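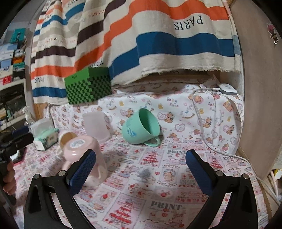
*Pink mug, upside down, on the patterned cloth.*

# Naylor Recipe Cards

Text transcriptions of handwritten and typed recipe cards from the Naylor church kitchen and the households that cooked for it. The set has 1,522 cards. Most are baking: bars, quick breads, pie crust, and a lot of coffee cake.

Last updated June 21, 2023.

## What's in here

- `cards.csv`: one row per card
- `ingredients.csv`: one row per ingredient line, joined on `card_id`
- `units.md`: how we read "heaping," "scant," "a coffee cup of," and so on
- `dupes.csv`: cards that look like copies of each other

## Columns in cards.csv

| column | notes |
|---|---|
| `card_id` | box letter plus number, e.g. `C-118` |
| `title` | as written, spelling kept |
| `title_clean` | spelling fixed, lowercase |
| `credited_to` | name on the card, initials only in the public copy |
| `method` | full text, line breaks kept |
| `legible` | `yes`, `partly`, `no` |
| `typist` | `MW` or `AB` |

Oven temperatures are left as written. "Moderate oven" has not been turned into a number. If you need one, do it in your own copy.

## Cups

A good many of the older cards measure by drinking cup. Where a card says "cup" and the amounts only work with a smaller or larger one, `ingredients.csv` has `cup_doubt` set to 1. Please don't convert those lines to milliliters without reading the card first.
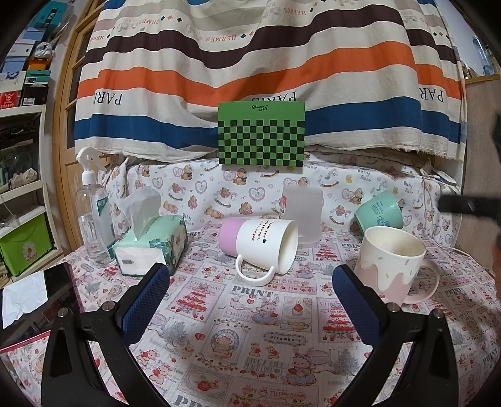
*White mug with a pink sleeve, on its side, with a frosted plastic cup behind it.*

## How it was typed

Maureen Wainwright typed boxes A through D. Amber Bickerstaff typed the rest and checked 40 cards from each of Maureen's boxes against the originals. Disagreements are in the `note` field. Crossed-out words are kept in square brackets. Stains that hide a word are marked `[?]`.

We used Plalo for data entry until March, then moved to plain CSV. Rows from the Plalo export may still have a stray space after commas.

## Known problems

- Box F was typed in 2 sittings, and the fraction style changes partway through (`1/2` and `0.5` both appear).
- `Oleo` and `margarine` are not merged.
- Two cards are both titled "Trandska Bread" and have different methods. They are not duplicates.
- Card backs were skipped in box B.

## Use

Free for home, classroom, and research use. Credit "Naylor Recipe Cards." To send a correction, open an issue with the `card_id` and the line as you think it should read.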